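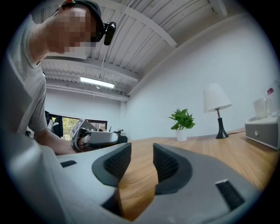
Figure 6-1. Operator position, head strap and second gripper in hand.

Support > Culdale Hand Grippers > User Guide > 6 Tabletop Chores
Search this guide

6.3 Recording a tabletop chore

The Culdale policy does not yet perform table chores unattended. In the Viltetti bench trial it completed 4 of 50 glassware tasks without operator help. Treat every recording as training material and check each one before upload.

Before you start

1. Put on the head strap. Set the camera unit near the temple and point it forward.
2. Hold one gripper in each hand with the marker plates uncovered.
3. Leave the lamp and plant on the table. Recordings made on a bare table transfer poorly to real rooms.
4. Route lamp cords away from the path of both hands.

CAUTION: Clear glass and clear plastic give weak depth readings. Close the jaws slowly on any transparent item.
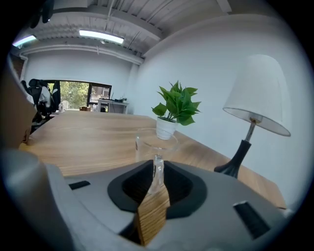 5. Approach a bottle by the neck, with the jaws level. Stop closing at first contact and wait until the force value holds steady.
6. Lift 5 cm, then continue the chore at half your normal speed.
7. If the item slips, set it down and restart from step 5. Do not delete the take. Tag it "slip".

NOTE: Pouring is supported for recording only. Playback of pouring is disabled in the June firmware.

Two-handed work

8. Keep the idle gripper open and above the tabletop while the other one reaches.
9. Keep the marker faces of both grippers in view of the head camera.
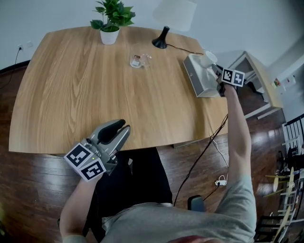 Figure 6-2. Left gripper held open, right gripper reaching. Head camera view.

10. Record 100 takes per chore before requesting a training run. Send the request to Yasmine Alaoui at Tremberg.

Continue to 6.4, Reviewing takes.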